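Last updated June 3, 2020. Please read through before emailing, as most of what we get asked is covered on this page.

# Urkerlow Flag Football: Frequently Asked Questions

## Joining and membership

**What is flag football?**

A non-contact version of American football. Each player wears a belt with two flags, and a play ends when a defender pulls one of them off the ball carrier. There is no tackling and no blocking. We play five-a-side.

**Do I need to have played before?**

No. Most of our members came from other sports, mainly netball, rugby and basketball, and a few came from no sport at all. New players spend their first sessions on catching, flag pulling and basic routes before they join a team.

**How old do I have to be?**

The adult teams are for players aged 16 and over. We don't run a junior section at the moment.

**Are the teams mixed?**

Yes, all of them. The league asks for at least one man and one woman on the field at all times and we follow that in training games too.

**Who runs the coaching?**

Sérgio Fonseca is head coach and looks after the offence. Questions about playing time, positions or missed sessions should go to him. Questions about money should not.

**Is there a limit on numbers?**

We register up to 30 players for a season. When the squad is full we keep a waiting list and contact people in the order they signed up.

## Training and matches

**When will training start again?**

The season should have opened in April and did not. We have no restart date yet. When we do, it will be emailed to members first and then put on this page. Anyone who had already paid can have the fee carried over or refunded, so tell us which you prefer.

**Where do you train?**

On the lower field at Cullosance, behind the bowling green. The upper field belongs to the cricket club and we are not allowed to cross it in studs.

**How do I get there?**

The 374 bus stops at the bottom of Mill Road. From there it is 800 metres to the gate, slightly uphill. Drivers can use the gravel car park but must leave the turning circle clear. Bikes can be locked to the railings by the pavilion.

**What happens if it rains?**

We train. We call a session off only for lightning, a frozen pitch or standing water, and the message goes out by text two hours beforehand.

**What is the Viren Cup?**

Our end-of-season tournament. It is played over one day, with short games and a running clock. Each team needs to supply one person to keep score and one to help on the chains when its own game is over. Entry is included in membership.

**Who officiates?**

League games have two officials, provided by the league. At training games players call their own flags, and if two people disagree the down is replayed.

**How do we call plays?**

From a wristband. The quarterback, the centre and all receivers wear a card with the plays numbered, and the number is called in the huddle. Cards are handed out before the match and collected afterwards. Please don't take them home. We lost a full set last season and had to change half the numbers.

**How many plays do I have to learn?**

Fewer than you think. Beginners start with 3 formations and a handful of routes from each. The rest is added once those are running properly.

## Kit

**What do I need for a first session?**

Trainers or moulded boots, shorts without pockets, a T-shirt you can tuck in, and water. We lend belts and flags. Metal studs are not permitted at any level.

**Why no pockets?**

Fingers get caught in them when defenders reach for a flag. If your shorts have pockets, tape them shut. The same goes for belt loops on leggings.

**Where does the club kit come from?**

Shirts and shorts are ordered from Vieira twice a year. We send one order for the whole squad, so if you miss the deadline you wait for the next one. Spare shirts are kept for new players and have no number on the back.

**Can I choose my number?**

Yes, if it isn't taken. Numbers are held for as long as you are a member and released a season after you leave.

**Do I need gloves or a mouthguard?**

Gloves are up to you. Mouthguards are required in league games and advised in training.

**How should I wash the kit?**

Wash at 30, inside out, with no fabric softener. Do not tumble dry the shirts. The numbers are heat-pressed and will crack. Rinse flags and belts by hand in cold water and leave the clips open while they dry.

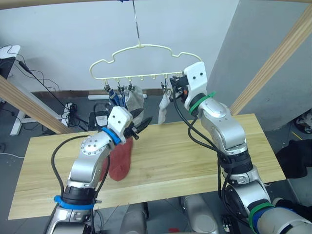
Socks are the item most often missing on match day, and we don't carry spares. Wash them with the shirts and dry them on the line or an airer. If you are short of space indoors, a hanger with clip pegs along the bottom bar, like the cream plastic one in the photo, will hold small things like socks and wristbands and can go on any hook. Take them down once they are dry and put them straight into your kit bag.

**I've found someone else's kit in my bag. What do I do?**

Bring it to the next session and put it in the blue crate. Anything still in the crate at the end of the season goes to the spares.

## Injuries and insurance

**Am I covered if I get hurt?**

Members are covered for training and matches from the day their registration is confirmed. People on a trial session are covered for that session only, and only if they have filled in the form before stepping on the field.

**What are the common injuries?**

Jammed fingers, by some distance, then ankles. There is a first aid kit and ice packs at every session. Head knocks end your session, whatever you think about it yourself, and you will be told what you need before you can play again.

**I have a question that isn't here.**

Use the contact form. We answer on weekday evenings, usually within a few days.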